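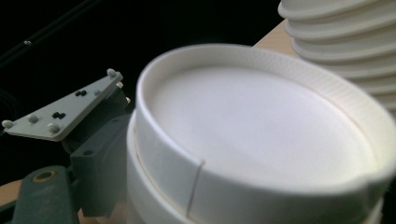

Eine kurze Andacht über einen Psalm schreiben: so gehe ich vor

Letzten Mittwoch hat mich nach dem Gesprächskreis wieder jemand gefragt, wie man so eine Andacht überhaupt anfängt. Man sitzt vor dem leeren Blatt, hat einen Psalm zugeteilt bekommen, und im Kopf ist nur: »Gott ist gut, amen.« Kenne ich! Meine erste Andacht war ein zusammengeklauter Kommentar mit einem Liedvers hintendran, und ich habe sie so schnell vorgelesen, dass der Organist noch seine Brille putzte, als ich fertig war.

Inzwischen mache ich das seit ein paar Jahren und habe mir einen Ablauf angewöhnt. Ich zeige ihn an Psalm 81, den hatte ich im Februar dran. Ihr braucht eine Bibel (am besten zwei Übersetzungen), Papier, einen Stift und zwei Abende, zwischen denen eine Nacht liegt.

Schritt 1: Laut lesen, und zwar den ganzen Psalm

Nicht nur die Verse, die auf dem Plan stehen. Ich lese ihn im Stehen, laut, dann setze ich mich und lese ihn noch einmal langsam. Noch kein Kommentar, kein Internet. Beim zweiten Mal mache ich überall dort einen Strich an den Rand, wo ich hängen bleibe, egal warum: ein komisches Wort, ein Satz, der mich ärgert, ein Bild, das ich mag.

Bei Psalm 81 war mein erster Strich gleich beim Übergang. Es geht los wie ein Fest, mit Singen und Pauken und Harfe und Posaune, und dann kippt es und auf einmal redet Gott selbst und klingt ziemlich enttäuscht. Wer nur den Anfang liest, schreibt eine Andacht über Kirchenmusik (auch schön, aber eben eine andere).

Schritt 2: Herausfinden, wer spricht

Das hört sich nach Schule an, hilft mir aber jedes Mal. Ich schreibe mir an den Rand: Wer redet hier? Mit wem? Wo wechselt es? In den Psalmen geht das oft ohne Vorwarnung durcheinander, Anführungszeichen sind Zutat der Übersetzer und sitzen nicht überall gleich. Genau dafür ist die zweite Übersetzung gut. Ich nehme Luther und daneben etwas Nüchterneres, und wo die beiden weit auseinandergehen, schaue ich genauer hin. Meistens ist da im hebräischen Text etwas schwierig, und dann sollte ich meine ganze Andacht lieber nicht auf dieses eine Wort bauen. Habe ich einmal gemacht, bei Psalm 66, und hinterher kam eine pensionierte Religionslehrerin sehr freundlich auf mich zu …

Schritt 3: Einen Vers aussuchen. Einen!

Hier gehen die meisten Andachten kaputt, meine auch. Man will alles unterbringen, den Auszug aus Ägypten und die Posaunen und das verstockte Herz, und am Ende weiß die Gemeinde gar nichts mehr. Ich suche mir aus meinen Strichen den aus, der nach dem Abendessen immer noch juckt. Diesmal war es Vers 7, wo von der Last die Rede ist, die von den Schultern genommen wird, und von den Händen, die den Tragkorb loswerden. Vers 8 habe ich als Fortsetzung mit dazugenommen, da geht es um das Rufen in der Not und um die Prüfung am Haderwasser. Der Rest kommt höchstens in einem Nebensatz vor.

Schritt 4: Jetzt erst nachschlagen

Jetzt darf der Kommentar aus dem Regal. Ich lese nur die Seiten zu meinem Abschnitt und notiere höchstens drei Dinge. Haderwasser zum Beispiel: Das ist Meriba, die Geschichte steht in 2. Mose 17, das Volk hat Durst und streitet mit Mose. Muss man erklären, aber ein Satz reicht.
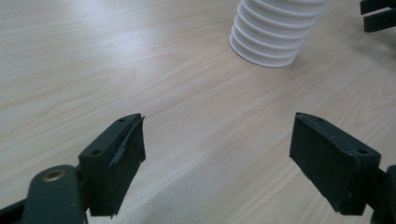

Und bitte aufschreiben, woher man etwas hat! Ich habe es mir von Hakim Menon abgeschaut, bei dem ich damals den Kurs für Lektorinnen und Lektoren gemacht habe: Der schrieb hinter jede Notiz in Klammern das Buch und die Seite. Fand ich pingelig. Seitdem jemand nach einem Vortrag wissen wollte, wo denn das schöne Zitat steht, und ich rot wurde, mache ich es genauso. Gerade bei Zitaten von berühmten Leuten, die auf Postkarten herumgeistern, bin ich vorsichtig geworden. Finde ich die Stelle nicht, fliegt das Zitat raus.

Schritt 5: Eine Nacht liegen lassen

Wirklich. Zettel zuklappen, schlafen gehen.

Schritt 6: Schreiben, wie man spricht

Am zweiten Abend schreibe ich alles in einem Rutsch herunter. Mein Gerüst ist simpel: Ich fange mit etwas aus dem Alltag an, komme dann zum Vers, erkläre das Nötigste und sage, was der Vers mit mir macht. Zu Vers 7 fiel mir meine Tante ein, die ihre Einkaufstaschen nie hergibt, auch wenn drei Leute danebenstehen und die Hände ausstrecken. Über die Frage, ob ich mir selber eigentlich etwas abnehmen lasse, bin ich dann ganz von allein zum Psalm gekommen.

Kurze Sätze, und »ich« statt »wir alle«. Wenn ich »wir alle« schreibe, meine ich nämlich fast immer die anderen und schimpfe ein bisschen mit ihnen. Das merken die Leute sofort.

Schritt 7: Laut vorlesen und kürzen

Mit Uhr! Bei uns sind 8 Minuten die Grenze, ich ziele auf 7. Alles, worüber ich beim Vorlesen stolpere, wird umgebaut, und der Absatz, auf den ich am stolzesten bin, steht unter besonderem Verdacht. Beim Psalm 81 ist der komplette Teil über die Neumondfeier rausgeflogen, eine halbe Seite, es tat weh.

Was ich noch dazusagen wollte: Druckt groß aus, Schriftgröße 14 oder mehr, und nur einseitig. Nummeriert die Blätter. Und wenn ihr für den Schluss ein Gebet braucht, nehmt einfach Worte aus dem Psalm selbst, die sind dafür gemacht. Ich habe am Ende nur Vers 7 noch einmal gelesen, sehr langsam, und dann kam das Lied.

Als Nächstes steht bei mir ein Klagepsalm auf dem Plan, da werde ich bei Schritt 3 vermutlich wieder fluchen. Wenn ihr es anders macht, schreibt es mir gern in die Kommentare, besonders wenn ihr einen guten Trick für den Einstieg habt. Da sitze ich immer noch am längsten dran.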